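Participants wanted – home robot open day, Stovari Lab

Hi all, quick call because we are behind on this one. We need people for our open day on 11th August at the Vunelholm site (Rutherford building, ground floor, use the side door, the front one sticks). No experience needed. No tech background needed. If you have ever owned a couch and lost something down the back of it, you qualify.

What it is: an afternoon of demos with our household arm. Part of it on the real arm in the demo room, part of it in simulation on the big screens. You watch, you try the controls, you tell us what you think. Then a short chat with one of the team. Coffee and sandwiches, veggie option, tell us if you need anything else.

Who we want:
Adults 18 and over
People who do most of the housework where they live
People who do none of it, also fine
Anyone who lives with a mobility or grip problem, we'd very much like to hear from you
Folks who are skeptical about robots in the home. Please come, we get too many fans

Sessions run in groups of 9. There are 6 groups over the day so places go fast, last January we filled up before the posters were even printed. Put your first and second choice of slot in the email. 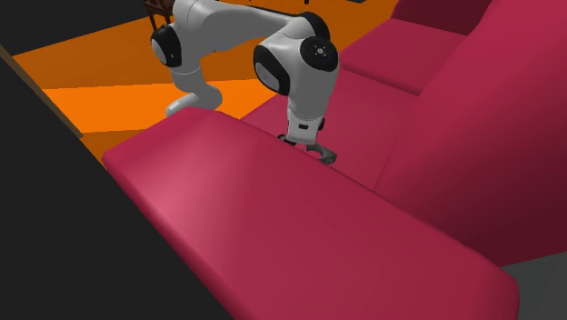

What you'll do in your slot. First a safety talk, short. Then the simulator, where everybody gets a turn driving the arm around a living room with a hand controller. You can't break anything in there so go ahead and be clumsy. After that the demo room with the real one – staff drive, you call out what you want it to try. Last part is the questionaire and the chat. We take notes in the chat, we don't record sound.

Pay: travel refunded inside the city, plus a gift card at the end of your slot. Bring your bus or parking recipt.

We also need two paid hosts for the whole day. Greeting people, name badges, keeping the groups moving, resetting the simulator between turns. On your feet a lot. Lunch included. Training is the morning before, paid. Say HOST in the subject line so we don't mix you up with the participants.

Not suitable for: kids under 18 in the demo room, sorry (they can watch the screens in the lobby with an adult). Dogs no, service dogs yes.

Access: step free from the side door, one restroom on the same floor. Parking in the Skirkis lot across the street, enter 935 at the barrier. Don't park behind the bakery, they tow.

To sign up, email Aarti Bhatt at the open day desk with your name, age, slot choices and a line or two on who does the chores at your place. You'll get a reply either way – if you don't hear back in a week write again, the inbox is a mess right now. Past participants welcome, just mention it.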